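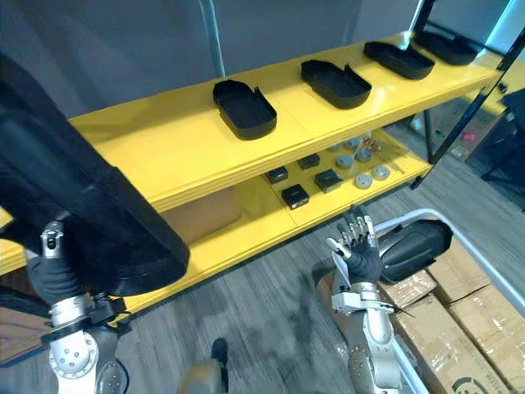 Workshop tips: trying out robot hands on trays, boxes and small parts

Last updated 19 June 2022

In our workshop we compare hands for the robot, and since March we have had two kinds on the bench: the Hattar, with five fingers, and the Allulach, a simple gripper with two flat jaws. I write down what helped us, so you can lose less time than we did. Most of it is small and practical. You do not need our models to use it.

Set up the shelf before you set up the robot

Use a shelf of one plain color. Ours is yellow, and black trays on yellow are very easy for the camera to find. When we tried the same trays on a dark bench, the Grokamgate camera lost the rim many times.

A glossy shelf gives reflections. Turn the lamp to the wall and let the light come back soft. If you can't move the lamp, lower the exposure until the white spot on the shelf is gone, then check that you still see the edge of the tray.

Leave space between the trays, at least the width of one hand with open fingers. We put four trays in one line on the top shelf and keep the small parts on the lower one. The lower shelf is the harder test, as the hand must come in under the top shelf and the wrist has little room to turn. Do the top shelf first with every new hand.

Put gloves on the hand

Bare metal fingers slip on smooth plastic. A thin black work glove costs little and it changed our results more than any setting in the controller. Some advice for the glove:

- Buy one size smaller than you think. Loose cloth at the fingertip folds and the grip becomes uneven.
- Wash new gloves once before the first test. Ours had some powder on them.
- Write the start date inside the cuff. We change the pair after 600 grips, even when it looks good.
- After a change of gloves, run the calibration again. The fingers close a little earlier with the new cloth.

Gripping a big tray

Take a big tray by the rim, with the thumb inside and the fingers behind. The Hattar hand does this well. With the Allulach jaws the tray turns around the gripping point, and you have to hold it close to the middle of the long side.

When the tray is lifted, tilt it slowly until it is nearly vertical. In this position it passes more easily between a shelf and a cart, but it can hide half of the picture from the head camera. Plan the path of the other arm before the tray goes up. We lost one finger cover when the second arm moved behind a tray and the controller did not know where the cart was.

If your trays have a notch in the rim, decide on one direction for it and keep it through the whole test. I did not do this in the first week, and those numbers I could not compare with anything.

Small boxes and round parts

Small square boxes are friendly for jaws. Round, flat metal parts are not. For these we close the jaws at low speed and stop for a moment before lifting. The five-finger hand can take a round part with three fingers, and then the speed matters less.

Thin things, like a card or a tag, go between thumb and first finger. Do not use the full force — the card bends and then it jumps away. Start at the lowest force which still holds it, and add a little.

How we counted

Every hand got the same 200 grips for each kind of object. Mixed with the extra tests on the cart, we have 587 grips for the Hattar in the notebook. It dropped the object 13 times, mostly the round parts. The Allulach was faster on boxes and worse on trays. For a job with only boxes I would take the Allulach and save the money.

Write the result by hand directly after each grip. The Vullovgate controller makes a log, but it marks a grip as good when the fingers close, also if there is nothing between them.

Before you go home

Put both arms down to the rest position and only then switch off the power. Wipe the fingertips with a dry cloth. Check the screws on the wrist, mainly the ones near the connector, because they work themselves loose with the turning. Stack cardboard boxes low on the cart with the heavy ones at the bottom, and lock the wheels if your cart has locks. On carpet tiles ours still moves a little when an arm pushes it.

23 shares
4 comments

Search this site
Enter keyword
Go

Related tips
Cleaning a camera lens without scratches
Labels that stay on plastic trays
How to route cables along a moving arm
Choosing a cart for a small workshop
Quiet ways to cut cardboard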